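Skerutbridge releases updated planning software for two-arm sorting work

Skerutbridge has released a new version of Plorano, its planning and control software for two-arm tabletop robots, following a development period carried out jointly with the integration firm Kinnunen. The release became available to licensed sites on Thursday and replaces the version that has been in general use since last June.

The update concerns the part of the software that decides which arm moves, in what order, and by what path when both arms share one work surface. In earlier versions, Plorano divided the table into a left zone and a right zone with a narrow strip between them. Only one arm could enter the strip at a time, and the other was held at a waiting position until it was clear. The arrangement was safe and easy to check, but it meant that one arm was often idle while there was still work within its reach.

The new version removes the fixed strip. Each arm now reserves the space it will need for the next part of its motion, and the reservation is released as the arm passes through. The planner checks the reservations of both arms every 13 milliseconds and slows or reroutes one of them where they would meet. Where no safe route is found, the arm with the shorter remaining path is allowed to finish and the other stops.

Skerutbridge said the change was requested most often by sites that sort small items, where the objects to be picked up are seldom divided evenly between the two sides of the table. A secondary benefit is that bins may now be placed wherever they suit the task, including positions that the earlier software would have treated as part of the shared strip.

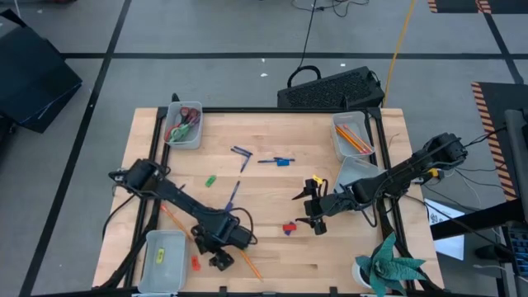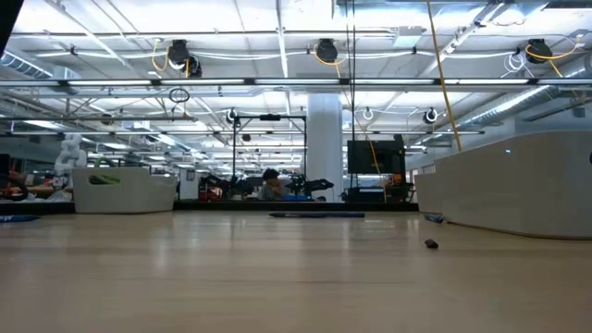
Stationery has served as the main test material throughout the project. It was selected at the outset by the perception group at Kinnunen, which wanted low-cost objects that are difficult to tell apart by outline alone. Pens and pencils are long and thin, they roll, and they come to rest at any angle. Dark blue pens on a wood surface look much the same to a depth sensor as orange pencils, and the software must use colour and shape together to place them in the correct group. Scissors with red handles and scissors with green handles, sharing a bin with their loops tangled, present a different problem, as the planner must judge whether a grasp on one pair will also lift the other. Small erasers test the lower limit of what can be found at all.

For this release the perception module was retrained on 800 labelled table layouts, of which 122 were set aside for evaluation and not used in training. The evaluation layouts were weighted toward cases that had caused errors in the previous version, among them items lying beneath an arm, items touching the side of a bin, and items seen end-on. Kinnunen has prepared a written report on the results, which licensed sites may request through the usual support channel.

The module also handles hidden objects in a new way. When an arm passes over an item, the earlier software dropped that item from its list and added it again as a new object once it came back into view. This sometimes led to a second pick being scheduled for an object that had already been assigned. Plorano now keeps a record of each item's last known position for up to 700 milliseconds after it is lost from view, and longer if the software can confirm that its own arm is the cause.

Several smaller changes are included. The operator screen shows the reserved space of each arm as a shaded area, and the shading can be turned off. Log files are now written in a single format for planning and perception, so that a stop can be traced to its cause without comparing two sets of records. The calibration routine has been shortened, and it no longer requires the table to be cleared of bins before it is run.

Sites that have written their own task scripts should review them before installing the update. Scripts that refer to the left zone, the right zone or the shared strip by name will continue to load, but the names will have no effect on motion and a warning will be recorded in the log. A conversion tool is supplied with the release -- it covers most common cases, though scripts with nested waiting conditions will need to be edited by hand.

The update does not alter the speed and force limits set at each site, and existing risk assessments should be reviewed in the normal way wherever the layout of a work surface is changed. Skerutbridge advises sites to run the new version at reduced speed for the first full shift.

Paltitier, which distributes Plorano and provides training for operators, will offer a half-day course on the new planning model. The course is intended for staff who write or maintain task scripts and assumes a working knowledge of the previous version. Places will be offered first to sites with current support agreements.

Support for the previous version will continue until the end of June. After that time, fixes will be limited to safety matters. Sites that are unable to update by then are asked to contact Paltitier to arrange an extension.

Work on the next release has begun. Skerutbridge and Kinnunen intend to focus on handing objects from one arm to the other, a function that is present in the current software only as a trial feature and is switched off by default.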